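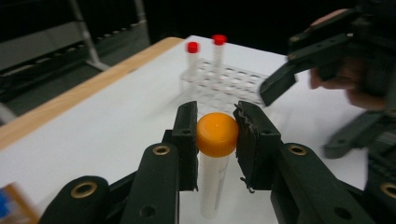

Black rubbery coating, frayed and curling at the edges.

Rollcombe Help Exchange – Home and Repairs

Why does everything rubbery go horrible in a drawer?

Posted by Lusumow

Put a torch and a travel hairdryer away in December, both perfectly respectable. Got them out last week and the torch has gone tacky, like a toffee someone has had a go at, while the hairdryer handle is shedding black flakes all over the bathroom. I have tried washing-up liquid, hot water and swearing. Can the coating be saved, or does it all have to come off? And what do I use that won't melt the plastic underneath?

Kostetti

Those are two different troubles. Sticky means the soft-touch layer is breaking down, and there is no bringing it back. Take it off. Isopropyl alcohol on an old cotton rag, rub in small circles, change the rag often – it gets filthy. A 500 ml bottle will see off one torch and a good many other regrets. Try a hidden spot first, take the batteries out, open a window, and keep acetone well away unless you want a torch shaped like a puddle.

The flaky one has dried out. You can trim loose bits with nail scissors and glue a flap down with contact adhesive, but it will go again next to it. As it's a hairdryer I'd want no solvent anywhere near the vents and, if it's any age, I'd just replace it.

Marulanda

Talcum powder. Did my binoculars with it 2 years ago and they're fine, if a bit like holding a scone.

Lusumow

Alcohol worked on the torch, thank you. It is now a shiny grey thing I don't recognise. Hairdryer has gone to the tip. Did try the talc on a mouse, and can report that I now own a white mouse.

Related threads
Stopping bicycle grips from twisting
Label glue on jam jars
Is a perished hot water bottle ever safe?
Wellies cracked at the ankle

Last updated 2021-04-11
Contact us | © Rollcombe Help Exchange | Back to top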